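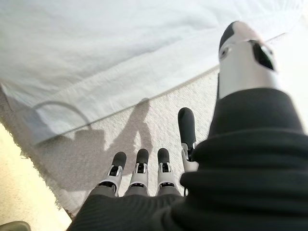 The Sleeve

Tymofii Hnatiuk had looked after the hand for four years, and in that time it had gone through more knitwear than he had.

The sleeve was black and ribbed and came from Kikuchi in a bag marked 797, which was either the part number or the price. It kept lint out of the knuckles. It also crept. By March it had worked its way down over the base of the fingers again and sat there in folds, like a sock on a boy who has been told twice.

"It's reporting resistance," said Graline, which was the maintenance program and had a pleasant voice. "Please inspect the thumb."

"It's the sleeve."

"Please inspect the thumb."

He inspected the thumb. He put a light to the slot in the side, and then to the little round hole, and wrote "thumb inspected" in the log. The fingers pointed down at the gray mat with an air of having all day. The mat was fraying along one side. There was a form for that too, but the form went to Gredier, and Gredier had sent back the last one asking what a mat was.

"Thank you," said Graline. "It's reporting resistance."

Tymofii took hold of the knit with both hands and hauled it back toward the wrist, the way his grandmother used to get him into a coat.

"Resistance cleared," said Graline. "Would you like to rate the thumb?"

He gave it 3. The next one down was "injured."

At ten past four the sleeve began to creep again, and he went to see if there was any coffee left.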